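Flistdale Garment Folding and Tagging Station
Set-up and Operating Guide
Section 5: Preparing, Folding and Stacking Knit Garments

5.1 Scope

This section covers soft knit garments that arrive with paper hang tags attached: sweatshirts, sweatpants, cardigans and similar items. Woven shirts are covered in Section 6. Quilted and padded garments are not suitable for the standard fold and must be set aside at intake.

The procedure applies to the two-panel table supplied with the station. Sites using the older single-panel Lammers table should follow the same steps but ignore the references to the panel seam.

5.2 Table preparation

1. Check that both tabletop panels are level with each other. Run a flat hand across the seam between them. If an edge can be felt, loosen the two leveling screws under the lower panel, adjust, and tighten again.

2. Wipe the tabletop with a dry lint-free cloth. Do not use spray polish. Residue transfers to light-colored knits and is hard to see until the garment is under store lighting.

3. Remove pens, tape dispensers and loose tag strings from the work area.

4. Place the fold board on the rack to the right of the table. The standard board for adult sizes is 23 cm wide. Children's sizes use the 17 cm board.

CAUTION: Do not lean on the front edge of the table. The front edge is rated for the weight of garments only.

5.3 Laying out the garment

1. Take one garment from the intake bin. Lift it by two points, never by the tag or the tag string.

2. Lower it onto the table with the far end first. It is normal for part of the garment to hang over the front edge at this stage.

3. Find the main seams before flattening anything. On most knits the seam stitching is darker or thicker than the surrounding cloth and can be followed by eye. Side seams and shoulder seams are the reference lines for the fold.

4. Draw the hanging part up onto the table, working from the center outward. Pulling from one corner twists the body of the garment and the side seams will no longer lie opposite each other.

5. Smooth out folds with the flat of the hand, moving away from the center. Use light pressure. Heavy pressure stretches ribbed cuffs and hems, and they recover slowly.

6. Align the garment so that its center line is at a right angle to the panel seam. The panel seam can be used as a straightedge for the hem.

NOTE: Gray and heather yarns hide creases well under flat overhead light. Check these colors from a low angle before folding.

5.4 Tag position

Most garments carry a brand tag and a second, plain tag for the price label. Both hang from a single string. The tags must be outside the fold and readable when the garment is stacked.

1. Draw the string out to its full length and check it for knots.

2. Lay the tags on the bare tabletop, clear of the cloth. Tags left under the garment print a raised rectangle through thin knits once the stack is compressed.

3. Confirm that the size on the tag matches the size on the sewn-in label. If they differ, place the garment in the query tray and continue with the next one.

4. Replace any tag that is torn or creased across the lettering. Replacement strings are part number 698 in the spares list.

CAUTION: Do not cut a string to free a tangled tag. Blades must not be used over the tabletop. Move the garment to the tag bench first.

5.5 Standard fold

1. Place the fold board on the upper part of the garment, centered between the shoulder seams. For pants, fold one leg over the other and place the board at the waistband.

2. Fold the left side over the board. Turn the sleeve back on itself so that the cuff points toward the hem.

3. Repeat for the right side. The two side folds should meet or overlap slightly — a gap shows that the board is too wide for the size.

4. Slide the board out toward the hem. Hold the top of the garment flat while doing so.

5. Fold the hem up to the shoulder line in two equal turns.

6. Turn the garment face up and bring the tags to the front. Tuck the string under the collar or waistband so that only the tags are visible.

5.6 Stacking

Stack folded garments with the closed edge facing forward. The limit is 17 garments for light knits. Heavy fleece is stacked in groups of five, with a card divider between groups. Stacks above these limits lean, and the lower garments take a permanent crease.

At sites that hold stock for the December peak, cover finished stacks with the paper sheets supplied. Plastic covers trap moisture and should be removed on arrival. The Nurkavthorpe and Bralunley stockrooms use shelf covers instead of paper sheets and may skip this step.
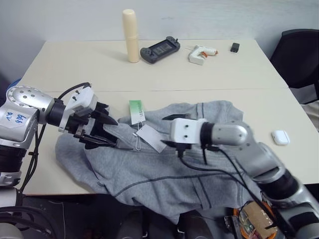 Should the tags be taken off before a garment is folded?

Leave them on and keep them outside the fold, with the string tucked in as described in 5.5, step 6. Tags are removed only at the point of sale or when a damaged one is being replaced.

5.7 Common faults

Fold opens after stacking. The fabric was stretched during layout. Unfold, leave flat for five minutes, and fold again with lighter pressure.

One side thicker than the other. The sleeve or leg was not turned back fully. Open the side concerned and repeat from 5.5, step 2.

Side seams visible on the front face. The garment was twisted before folding. Return to 5.3, step 4.

Lint lines across the cloth. The panel seam needs cleaning. Run a soft brush along its full length and wipe both panels.

5.8 End of shift

1. Clear the table and return the query tray to the shift lead.

2. Hang the fold boards on the rack. Boards stored flat under stock will bow.

3. Brush the panel seam and wipe the tabletop.

4. Enter the number of replaced tags on the station sheet.

Corrections to this section should be sent to Estrella Manríquez, Flistdale Documentation, with the step number and the table type.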